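Last changed: 2018-05-28

# Questions about the washroom on the first floor

These are the questions which guests at the Birnbridge house ask most often about the shared washroom. I have tried to answer them plainly. If your question is missing, please write it on the paper by the stairs and I will add it when I next change this page.

## Who may use this washroom?

It belongs to rooms 4 and 6. Guests from the ground floor have their own, next to the kitchen. If theirs is occupied for a long time you are welcome to come up, but please knock first, as the lock turns a little stiffly and people do not always close it fully.

## When is the hot water on?

In the morning and in the evening. The boiler is an old Mengal and it needs about 40 minutes to fill the tank again after two showers. For washing the face and brushing the teeth there is nearly always enough.

## May I leave my toothpaste and creams at the sink?

Yes. Put them on the narrow ledge behind the basin, to the left of the tap. Lay the tubes down flat, with the caps closed. Please do not put glass bottles there. One fell into the basin in February and we were finding small pieces for a week.
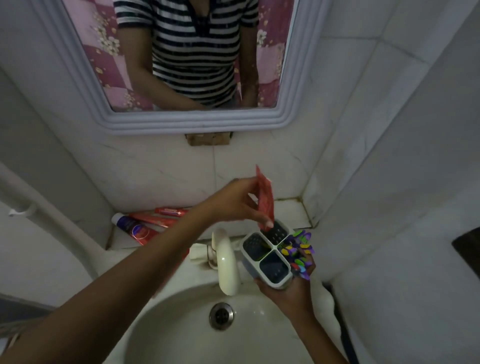 *The ledge behind the basin, with tubes on the left side of the tap.*

If two guests have the same toothpaste, a small mark on the cap with a pen is enough. Things which are left behind after you depart are kept in a box in the hall until the end of the month.

## The lines between the tiles are dark in the corner. Is it possible to clean them?

I know about it. The surface of the tiles wipes clean easily, but the grout along the ledge, in the right-hand corner, has taken the dirt and a normal sponge does not help. For guests who stay long and want to try, I recommend this:

1. Mix baking soda with a little water until it is a thick paste.
2. Press it on the lines and leave it for fifteen minutes.
3. Rub with the old toothbrush from the bucket under the stairs, not with your own.
4. Rinse with a cloth and dry the ledge.

Please do not use bleach together with any other cleaner. When the paste does not help any more, the grout must be scraped out and filled again. This is on my list for the summer.

## What is the brown patch under the mirror?

It is a place in the tiling which still has to be finished properly. Please do not pull at it and do not splash it more than necessary. I have asked the tile shop in Fernach for a white tile with the same faint grey veins, number 763 in their old catalogue, and I am waiting for the answer.

## How should I clean the mirror?

Use a dry cloth, or a slightly damp one if there are spots of toothpaste. The frame is thick and has steps in it, so the dust sits there. Wipe it from the top downwards. Please do not hang towels or hangers on the frame.

## Can I fill a bucket or a tall bottle at this tap?

A bottle, yes, the spout is high and curved and there is good space under it. A bucket is better filled in the shower. Close the tap gently, with no force.

## Is it allowed to wash clothes in the basin?

Small things only, such as socks. For the rest there is a laundry in Prostoddale, two stops with the bus.

## Whom do I tell if something is broken?

Tell me, Mehwish Yousafzai, in the room beside the front door. If I am not there, leave a note under the door with your room number on it.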